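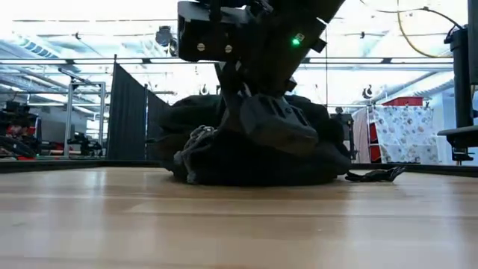
Bag sort-out, finally. Been putting it off since June and the pile by the door was getting rude.

Started with the black one. Big soft thing, the Odent, had it for years. It has a gray braided cord that gets itself in a knot whenever you look away, and I spent far too long on that before I even got to the pockets. Found: 4 pens, a parking stub, half a granola bar (gone, don't ask). One of the straps is looking pretty rough at the end. Dayana Ayala says she can stitch it, she did hers last winter and it held fine. Will drop it off if I remeber.

Rule for today was everything comes out, everything gets a wipe, only the stuff I use goes back. Chathurika's rule really — Chathurika Weerakoon, my old roommate, who could pack for two weeks in something the size of a shoebox. I am not at that level.
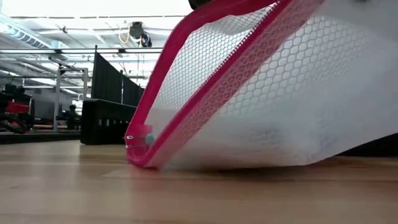

Then the mesh one. I love mesh for odds and ends, you can see what's in there without digging. Downside is it flops. Won't stand up for anything, so loading it is a two-hand job and small stuff rolls straight down into the corner. I keep meaning to put a piece of cardboard in the bottom. The pinky red edge makes it easy to spot in the closet at least, so it's staying.

Toss pile so far: nearly 10 things. Mostly receipts and dead pens, but still.

What's left is the annoying category, the bits that don't belong in any bag. The calculator, for one. I use it maybe twice a year and it lives in whatever bag I had last, so I can never find it at tax time. Desk drawer from now on. Clear plastic bags I'm keeping, they're good for cords and for anything that might leak.

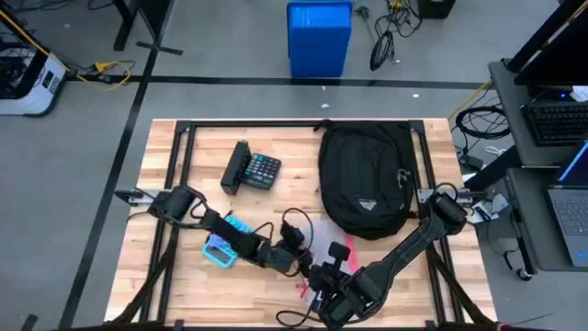 *Calculator up top, clear bag down front. Still sorting.*

Next up is the closet shelf, and the old Galten suitcase with the bad zipper. Want that done before dinner so I'd beter go. If anyone has a trick for getting a mesh bag to stay open, leave it in the comments please!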